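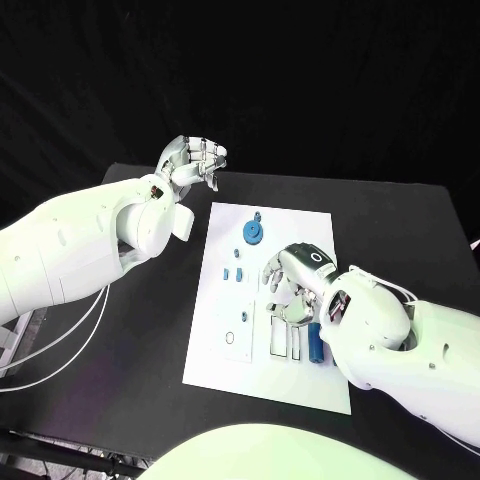
One hand over the layout sheet, the other raised near the far edge of the table, seen from the head camera.

Home Guides Hands and Grippers Arms Cameras Downloads Contact
Search this site Enter keyword Go

Comparing Two Robot Hands with a Printed Layout Sheet

This guide covers a bench test for multi-fingered hands mounted on a two-armed robot. You put a set of small parts on a printed sheet, have each hand move them into outlines, and score what it gets right. One hand takes an afternoon. A full comparison with the arms swapped takes a day, most of it spent on calibration.

The steps were written for the Closov and Thiele hands driven from a Noltavano controller, but nothing in them depends on that combination. If your controller can replay a saved start pose and log finger current, you can run the test.

What you need

– A table with a plain black top, set at 700 mm
– A black curtain or other plain backdrop behind the table
– White paper and a printer that prints at true scale
– A set of small parts in one color (ours are blue)
– Removable tape
– The head camera, and a second camera if you have one
– Controller software at build 1146 or later

Older builds of the software will run the test, but they write the left and right finger logs to the same file and you will have to split them by hand.

Choosing the parts

Pick parts that ask for different grasps. A gear-like pulley with a raised hub can be taken by the rim or by the hub, and the two hands may not choose the same one. Small rectangular blocks are the easy case. A cylinder similar in size to a battery is harder when it lies on its side, and a very small cylinder or peg is where most hands lose points.

Keep the parts all one color. With mixed colors you end up testing the part detector along with the hand, and the scores can't be separated later.

Printing the sheet

1. Draw an outline for each target position. Simple black rectangles work well. Use at least one wide and one narrow.
2. Leave 2 mm of clearance on every side of the part. Tighter than that and the result depends mainly on your camera calibration.
3. Turn off "fit to page" in the print dialog. Measure one outline with calipers after printing.
4. Print several copies at once. The sheets get scuffed by fingertips and should be replaced when the outlines start to fade.

Setting up the table

Place the sheet near the middle, where both hands can reach it. It doesn't have to be square to the table edge. A slight rotation is fine and is a better check of the vision side, as long as you use the same angle for both hands. Mark the corners on the tabletop with small bits of tape so you can put a fresh sheet back in the same place.

Tape the sheet down at two corners only. If it is taped all the way around it tends to bubble in the middle, and a bubble will tip a standing block.

Check the cables next. Move each arm slowly through its whole working area by hand guiding and watch for any cable that drags over the tabletop. Loops under the forearm are the usual trouble. Leave enough slack for the wrist to turn fully, then secure the rest behind the elbow.

Set the lights for 1000 lux at the sheet. Turn off auto exposure on the head camera. A black table with white paper on it will make the exposure jump each time a white arm shell comes into view.

Calibrating

Run the hand-eye routine for each arm separately, with the hand that will be tested already mounted. Do not reuse a calibration from a different hand, even if the mounting flange is the same. The Thiele is a little longer from wrist to fingertip than the Closov on our mounts, and the old file puts the fingers into the table.

After calibration, send each fingertip to the four corners of the sheet at a safe height and look straight down. If any corner is off by more than the clearance you printed, do it again.

Save two start poses per arm: one hand hovering over the sheet with the fingers loosely curled, and one hand parked by the far edge of the table. While one hand works, the other should be parked.

Running the trials

1. Put the parts in their start positions and take a still from the head camera.
2. Move both arms to their start poses.
3. Start the log.
4. Run one pick and place for each part, always in the same order. Begin with the blocks.
5. Stop the log and take a second still before you touch anything.
6. Reset the parts and repeat.

Do a full set with one hand, then swap the hands between arms and do it over. It is tempting to skip the swap. Our right arm has a bit more play at the elbow than the left, and before we started swapping, the Closov looked worse than it is.

If a part falls over during the approach, count it as a miss for that part and carry on. If a part leaves the sheet, stop and reset the whole layout.

Scoring

Give one point for a lift, one for a release inside the outline, and one more if the part is still in the orientation you asked for. Half points are not worth the arguments. Write down which fingers made contact on each lift — you can get this from the current log, but a note made at the table is quicker to read.

Compare the hands part by part before you look at totals. Two hands with the same total can be good at very different things. The Closov did better for us on the blocks, and the Thiele was clearly ahead on the cylinder lying flat.

Common problems

Fingers press into the paper before closing. Raise the grasp height in small steps. If only one finger touches, check the wrist angle first.

Part is lifted but drops on the way. Increase the hold current a little, or slow the arm down. Note the change in the log, and use the same arm speed for the other hand.

Hand blocks the head camera. Plan the approach from the side, or use the second camera for the last part of the move. Change this for both hands or for neither.

Pulley rotates in the grasp. Move the grasp point from the rim to the hub. We have not found a fingertip pad that fixes this at the rim. The Promitz pads helped on the Thiele but made small pegs stick to the finger on release.

Sheet slides when a part is set down. Replace the tape. Also check that the release height isn't too low.

The layout sheet template and a blank score table are under Downloads. The template was updated in April with a wider margin, so discard older prints if you plan to compare against new results.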